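The 12-minute tidy, tested by someone who doesn't believe in it

My sister-in-law sent me another book about clearing your desk. This one is by Reiko Yokoyama and it promises that 12 minutes every morning will change how you think. I've read enough of these to be suspicious of any number that exact. Why 12? The book never says.

I did it anyway, for all of May.

The rule is that everything comes off the surface before you start work. Pens, mail, the mug, all of it. You are supposed to feel a kind of quiet. I felt like a person who couldn't find a pen. 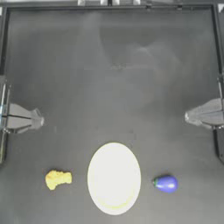

A dark, flat surface with a black metal border.

Yokoyama claims the average desk holds 102 objects. She gives no source. Mine might hold that many if you count paper clips separately -- and I suspect she does.

My bigger problem is with the chapter on worn things. If it's frayed, she says, it is "asking to leave." I have a chair cushion I bought in Skurnside years ago that has been asking to leave since the first winter, and it's still the best cushion I own. The replacement I ordered from Zanholm looked great and went flat in a month.

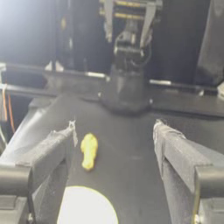 Gray padding, frayed at the tip.

Jamila Majumder, who sits across from me at work, read the book too and swears by it. She says she gets more done by 10 a.m. than she used to all day. She also switched to the early shift and stopped going to the staff meeting, so I'd want to know which of the three did the job.

What did I get out of it? I found a library card and a check for $500 that had expired. I'd call that a loss.

The mug is back on the desk. I kept the part about opening mail the day it comes, which my mother told me for free.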